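Back at it after the break, and my head is still half on cookies. I spent the morning with the house rules for the arm, the ones we pinned up last May and have been quietly bending ever since. There are 22 of them, which is too many, and I want to get it down to something a new operator can hold in their head while they've got a gripper hovering over a cup. 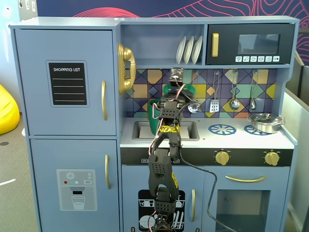 Pretville, Jan 2, 2025

So, the play kitchen. I love this thing (the gold phone! the shopping list on the fridge door!) and it's the station where we break our own rules most. Rule one says cables get routed before power goes on, and no power lead crosses in front of a door the arm might open. Well, the black one was running right across the front of the oven. I've rewritten that rule as a check you do with your finger: trace every cable from the arm to the wall, out loud if you have to. Feels silly, works fine on the Silier bench.

Rule two is the one I argue about with myself. Does every run need the same starting layout, cup at the sink and pot on the right burner, or do we let people shuffle things? I wrote "same start unless the log says otherwise" and then sat there for ages wondering if anybody reads the log. We're at 2,361 runs in it now, and I'd bet 36 of them have a decent note. Maybe I'm being mean.

Then lunch (leftover soup, too salty), and after that the part I'd been putting off, the gripper care page. The old text came over from the Fivico handbook and it just says "keep clean," like that's an instruction! Clean how, and when? My draft says look at both fingers before each session, open them all the way, check the inner edges and the top corners, and if there's any crumbly stuff on them, stop and wipe it off before you log a single run. Residue changes how a finger holds things, and then you're chasing a grip problem that was never in the settings.

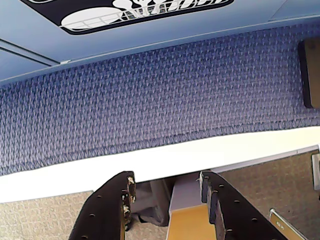
Egger wrote back by evening to say the finger check should be its own line on the sign-off sheet, with initials, and that a rule without a box to tick is a wish. Also that four checks before power-on is the most anyone will do with a straight face, so pick four and move the rest to the weekly list.

Okay, fair. I picked cables, fingers, stop button, starting layout. Speed limit went to the weekly list, then came back, then went again – I'll sleep on it. Still need to ask who has the laminator, and the sheet needs a bigger font.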